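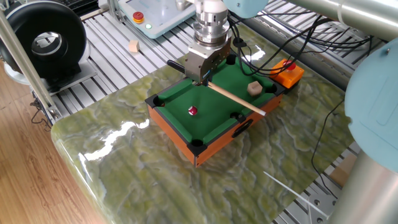

4.2 Part-exchange offers and the walk to the door

The price on the windscreen is the number a dealer advertises, and it is seldom the number that matters. We collected 151 completed sales from used-car dealers in Vasoddale and Skelatport, all of them involving a part-exchange, and compared the first offer made for the customer's old car with the last. The median rise was 700 euros. The car being valued had not improved in the meantime.

Timing explains much of this. Offers stayed put while the customer was seated and moved once the customer stood up. In 30 sales the rise came after the buyer had picked up a coat, a finding we owe to Partanen's field notes, which are more attentive to coats than our coding scheme had planned for. The sales took place in November, so coats were plentiful, and we would not expect the effect to carry over to July in this form. The spread of first offers by age of vehicle was given in Figure 3 of the previous section and is not repeated.

Dealers using the Fasteck valuation software made higher first offers and smaller later ones. Those using printed guides did the reverse. Both groups told us their method was the transparent one.
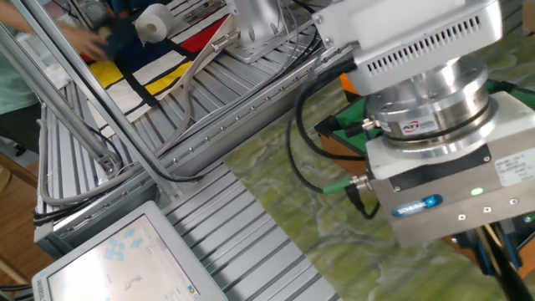 Does a higher part-exchange offer mean the buyer pays less overall?

Only when the price of the replacement car stays the same. In our sales it often did not, and part of the rise was taken back through a smaller discount or an added preparation fee.

Nine sales were left out of this comparison because the paperwork listed a single combined figure, from which nothing could be separated by us or, we suspect, by the customer. Morikawa's earlier model treats such cases as missing at random. We have met some of the salesmen and prefer to leave them out.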